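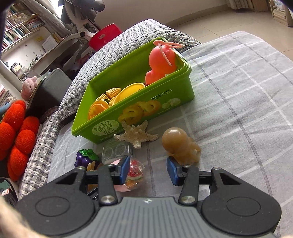 Filed under: Small Explorers > At Home > Why Things Are the Way They Are

Why do we sort our toys?

By Éabha Conneely

Take one box and fill it with little things. A toy corn cob, a slice of orange, a string of beads, a rubber animal with bumps. Now try to find one small bead at the bottom. It is difficult! Your hand must push everything away first.

Sorting means to put things together that are the same in some way. But the same in which way? You have to choose, and this is the interesting part.

Sorting by kind

A toy corn cob, a toy orange slice and a bunch of purple toy grapes are all pretend food. They can live together in one box, for example an old cookie box. When you want to play kitchen, you take only this box.

An octopus and a starfish are both animals from the sea. Did you know that a starfish is not a fish? It has no fins and no bones. Many starfish have five arms, and some kinds have many more. An octopus has eight arms, and no bones too.

A dried starfish was once a real animal. It is hard and it can break, so it does not like to be under heavy toys – better to give it a place on top.

Sorting by color

You can also forget what the things are and look only at the color. Then the corn goes with a round yellow disc, and the starfish must say goodbye to the octopus. The same toys make new groups.

Sorting by touch

Close your eyes and ask someone to give you a toy. Is it soft, like a knitted cushion or a plush toy? Is it bumpy? Is it smooth, like a plastic ball? Our fingers have very many tiny sensors in the skin. They send messages to the brain, and the brain makes a guess.

See-through things

Some plastic is clear, and light goes through it. A clear ball or a clear container is useful, because you can see what is inside before you open it. A green box hides its things from the side, and you must look from the top.

Try it on your bed

Put a flat cover on the bed, so nothing can roll into the folds. Choose 14 small toys. Sort them by kind, then mix them, and sort them by color. Which way was faster? In August we did this in our reading club in Kerkwood, and the children found 6 different ways to sort.

Comments

Rónán Ó Néill: My daughter sorted everything by "who is friends with who". The corn is friends with the octopus.

Mam of two: We used shells and buttons. Keep buttons away from the baby, please!

Trurberg Class 2: We have 43 toys in our box and we sorted by smell. Most smell of nothing.

More from At Home
Why does a blanket keep you warm?
What is inside a cushion?
How do grapes grow?
Can an octopus change color?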